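Entretien des chambres : l'automate entre dans les équipes

Chez Grevow, qui gère 83 chambres meublées pour salariés en déplacement, l'époussetage des fauteuils et des assises est confié depuis octobre à des robots humanoïdes fournis par Vistex. La direction a souhaité que le déploiement soit précédé d'une concertation avec le personnel d'étage.
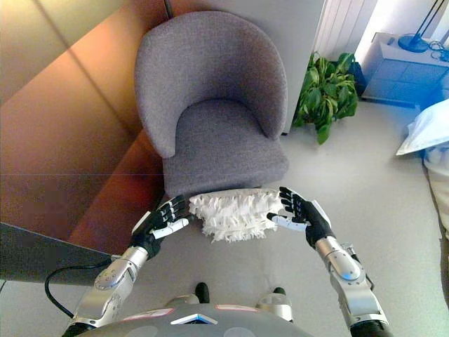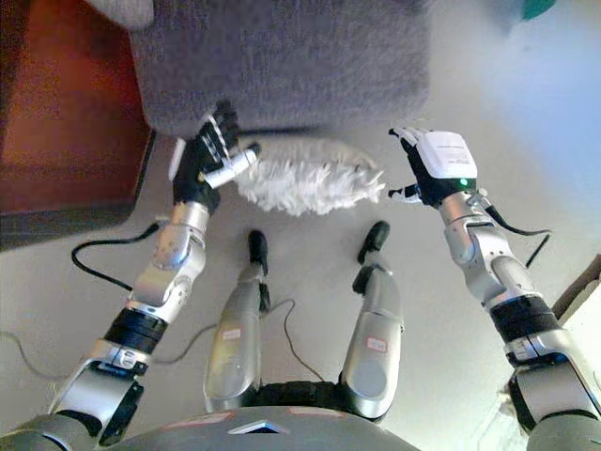
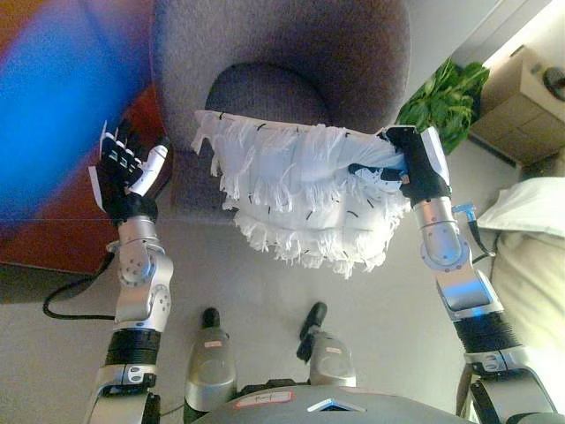 Plumeau blanc et fauteuil gris : le poste d'époussetage.
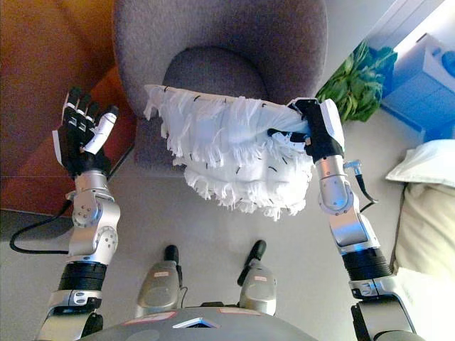 L'accord signé avec les représentants du personnel garantit le maintien des effectifs et prévoit 2720 heures de formation. « Mes collègues craignaient de devoir suivre la cadence de la machine », rappelle Halina Ziółkowski, gouvernante générale. Le rythme reste donc fixé par l'équipe -- une clause obtenue après de longues discussions.

Les métiers, eux, se déplacent. Wendelin Ortner, ancien agent d'étage, supervise désormais les interventions et rédige les consignes. La revalorisation de ces nouvelles fonctions demeure en négociation ; la prochaine réunion se tiendra vendredi.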